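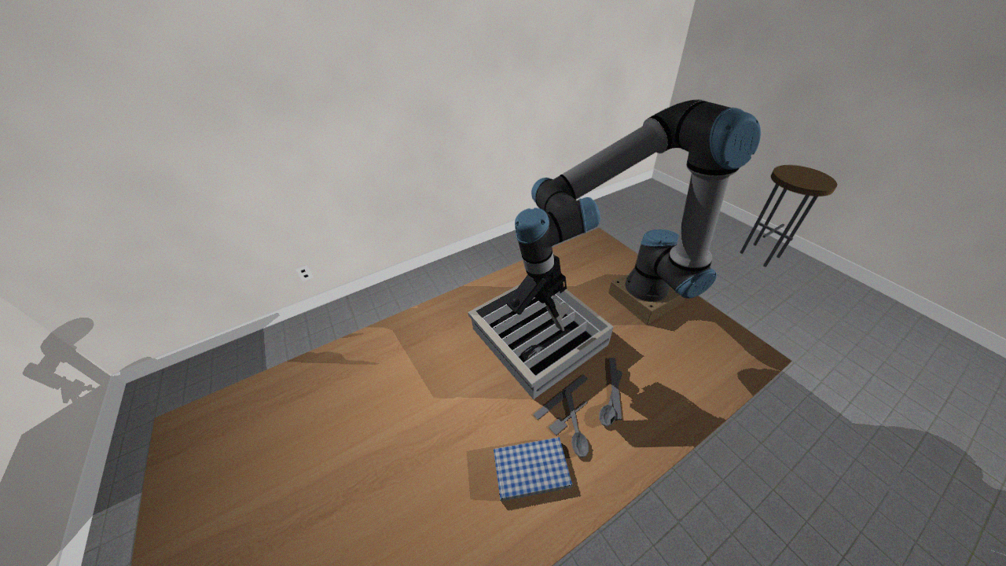

Cutlery task in the simulator, two-fingered gripper over the tray.

Gripper comparison, monthly meeting, November

Present: Niilo Saarinen (chair), Elli Eskola (notes), and the usual people from the Dristholm side, who joined by phone a little after we began.

1. Last month's notes
Agreed as written, with thanks to everyone who sent corrections.

2. Simulated runs
Elli took us through the cutlery task, and it was a real pleasure to see it set up so nicely after all the waiting. Each controller gets 200 runs. Woker is finished, and Jellton stands at 60 and should be through by Sunday if the machine is left alone. The narrow compartments are still the hard part — a finger has to go down between the slats without leaning on either one — and Niilo felt we should score a touched slat separately from a failed pick. Agreed after a long and good-natured discussion.

3. Spoons and flat pieces
The Dristholm people asked whether the folded napkin should stay on the table for every run. Elli would like to keep it, as it gives the camera comparison something with a pattern. Left in for now. We will come back to the starting angle of the spoon next time, when we have more to look at.

4. Second gripper
The Gentile model loads but its fingers close too far. Niilo will fix the limits and then start a short batch with Woker, so that we have at least something to lay side by side.

5. Money
599 left for computing time. Up to 500 of it may go to the Gentile batch.

Next meeting: same room, 2 p.m. Elli will bring the slat scores.

Contact: Elli Eskola, notes | © Gripper comparison group | Back to top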